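Home Products Support Community Sign in

We use cookies to keep you logged in and to remember your ticket filters. Accept / Settings

Support > Tickets > Lencho handheld grippers > Ticket 643
August 5, 2018
Opened by Fuad Ayele

Subject: Right gripper reports closed when it is open

Product: Lencho pair kit, handheld, wired
Software: Wekent recorder, whatever version came with the kit
Severity: the dropdown offers "Minor" and "Production halted." I picked Minor. Please imagine something in between.

We've had the kit on evaluation and most of it does what the brochure claims. You hold one gripper in each hand, pick things up, put them in a box, and Wekent writes down the jaw width the whole time. The left one is a model citizen. The right one reads zero width as soon as a session starts, and stays there until I squeeze it all the way shut, at which point it reports that it's open. I admire the consistency.

Tried so far:
- Restarted Wekent. Same.
- Restarted the computer. Same, but slower.
- Swapped the two cables at the hub. The fault stayed with the right gripper, so the cable is off the hook.
- Read the manual. Page 12 says to "perform the jaw routine if required" and then moves on to warranty terms.

Reply from Feven Hailu, Fular Support

Hi Fuad,

Thanks for swapping the cables before writing in. You've saved us two emails.

Your right unit is most likely running with the left unit's calibration file, and the two are mirrored. Open Wekent, go to Devices, and compare the last digit of the profile for each hand. Left should end in 7 and right in 8. If both end in 7, delete the right one, then run the jaw routine: fully open, fully closed, fully open again, slowly, with nothing between the jaws.

I've passed your remarks on page 12 to the people who wrote page 12.

Reply from Fuad Ayele

Both ended in 7. I deleted the right one, and Wekent asked whether I was sure in a tone I didn't care for. Ran the routine. It failed the first time with "motion too fast," so I did it again at the speed of a man defusing something, and it passed.

Width on the right now goes up when the jaws open and down when they close, which I'm told is how it's meant to be. I did one full session on the box-and-carton task and the two traces finally look like they belong to the same person.

Two leftovers before you close this:

1. After over an hour the right trace sits a hair above zero when the jaws are shut. Drift, or am I getting tired and not squeezing?
2. We also have a trial of the Suvska kit until September. It's heavier, but it refuses to start if both hands load the same profile. Could Wekent do that? A rude popup would be fine.

Reply from Feven Hailu, Fular Support

A hair is within tolerance. If it grows, send me the session log and I'll look at the raw values before blaming your hand.

The duplicate profile check is now a feature request with your name on it. I asked for the rude popup specifically. I'm leaving the ticket open until you've had another long session on the right unit, so just reply with the closing width when you have it.
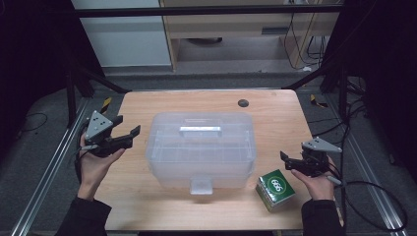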